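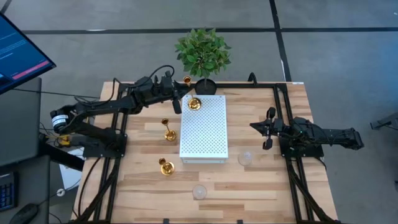
Table four: the white perforated box, the plant in its black pot, and the gold candlesticks.

Small Things on Big Tables
Gallery notes, Dec 9, 2022

I was asked to write up the tabletop pieces for the winter page, and I said yes before I had seen the list. The list is mostly candlesticks. I have nothing against candlesticks, but I do wonder how many of the people who buy them own a single candle that fits, and I include myself in that. There is a pair in my hall cupboard that has been waiting for the right candles for longer than I have had the cupboard.

Only one table gets a picture this time. The remaining notes are for pieces in the same selection, and they are in no order worth defending.

The candlesticks
Shiny brass finish, wide round base, slender stem, small cup. The catalogue line for these says "heirloom quality", a phrase I have now read on a bread bin. I will give them the base, which is properly wide for the height of the stem. A lot of cheap ones get this wrong and go over if you reach past them for the salt. There are four on the table. Sold in pairs, so you cannot have three, and three is what I would want.

The white box
Metal, with small holes in a regular grid over the top and sides, and a slightly thicker rim along the lower front edge. I like it more than I expected to. Draner list theirs as a "multi-use cover", and I asked what the uses were and was told hiding things. Fair enough. My doubt is dust. Anything with that many holes is going to need going over with a soft brush, and I don't believe anyone who says they will do it every week.

The plant
Dense, glossy, rounded at the top, thin stem underneath. It does more for the table than the brass does, and a plain black pot was the right choice. Put the same plant in a patterned pot and you would be looking at the pot. I did not check whether it was real. At the back of a table, where people won't touch it, I am not sure I care.

The tabletop
Pale, striped butcher block. This is the part I would pay for. The grain runs in long planks and the colour moves between blond and tan, so crumbs will not show much. Pale wood does take a ring from a wet glass, whatever the tin of oil says, and the tin I was given to try says it twice. Ask before you buy how it has been finished, and do not accept "naturally" as an answer.

Yin bowl, large
No picture. 18 cm across, and described as large. It would hold two oranges, or three if you are stubborn. Nice glaze inside, a rough foot that will scratch a table like the one above unless you stick felt on it.

Drudine runner
No picture. 152 cm of undyed linen, creased from the packet and still creased after ironing. The label calls this character. I would leave it off pale wood altogether – the two colours are so close that it looks like a mistake.

Zetodent tray
No picture. Weighs 860 grams with nothing on it, so by the time you have loaded it with cups you will want somebody to get the door. It is handsome propped against a wall, and I suspect that is where most of them end up.

Prices are missing because they kept changing while I wrote this. Roughly 200 pieces are in the full selection and I have been sent a second list for January, which has lanterns on it.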